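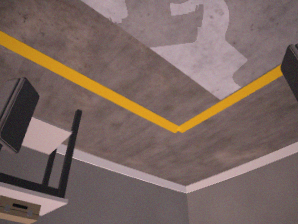
4. Setting up the practice cell

Read this section before your team's first run in the simulator. Yes, all of it. Teams that skip to Section 5 come back to Section 4 later, in a worse mood.

4.1 Loading the cell

1. Log in to a lab computer with your team account. The one called "test" belongs to Maham Baloch, and she will find out.
2. Open Kisum and choose Driston Practice Cell from the list.
3. Wait for the floor and walls to load. On the older computers this takes 30 seconds, which feels longer with a teammate breathing on your neck.
4. Press Reset All. Do this even if everything looks fine.

Note: The club's scene file is version 167. If yours shows a lower number, somebody has been saving to the desktop again.

4.2 Checking the views

1. Open the View menu and step through every camera in turn.
2. Find the yellow floor lines in at least one of the room views. Room views may come up tilted or upside down. The simulator doesn't care which way is up, and your code shouldn't either.
3. In the close view, check that the grid on top of the block is showing. Zoom out if you can't see the near corners.
4. Write the view names in your team log, spelled the way the menu spells them.

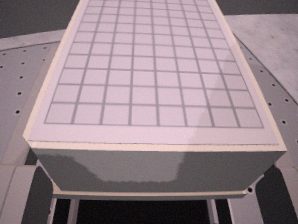 Fig. 4-2. Close view with the grid sheet on the block.

Caution: Do not drag the block with the mouse to "straighten" it. Your saved positions are measured from it, and they will all be wrong together.

4.3 First motion

1. Set the speed slider to its lowest setting. It will look ridiculous. Leave it there.
2. Choose the central arm in the Robots panel. Both arms are white and they look very much alike, so read the label before you press anything.
3. Send the arm to Home with the gripper empty.
4. Move the wrist over the left half of the table, keeping it high. Stop there and save the position as HOVER.
5. Lower the gripper toward the black tray in small steps. If it passes through the tray, collision checking is off. Turn it on, reset, and act as though you meant to do that.
6. Return to HOVER and run the sequence 2 more times without touching the mouse.

Note: A crash in the simulator costs nothing. A crash at the Barroso meet costs points, and there is an audience.
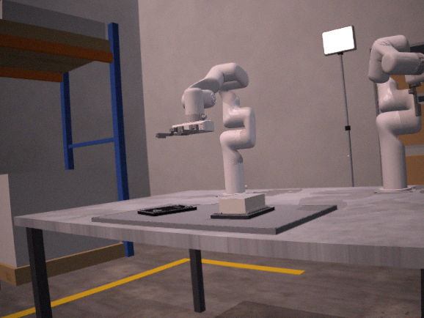
Jingyi Qiu would add that you should save HOVER under your team's name as well, having once spent a whole evening debugging a position that Cledwyn Beddoe's team had overwritten at lunch.

She's right, so the naming rule is now official: team name, underscore, position name. Aritz_HOVER is good. HOVER_final_REAL is going to be deleted.

4.4 Before you log out

1. Send both arms to Home.
2. Export your log and check that the file opens.
3. Close Kisum from the File menu. Holding down the power button is not a shortcut.

If the scene won't load at all, write down the error message word for word and take it to Hatice Saraç. "It did a thing" is not an error message.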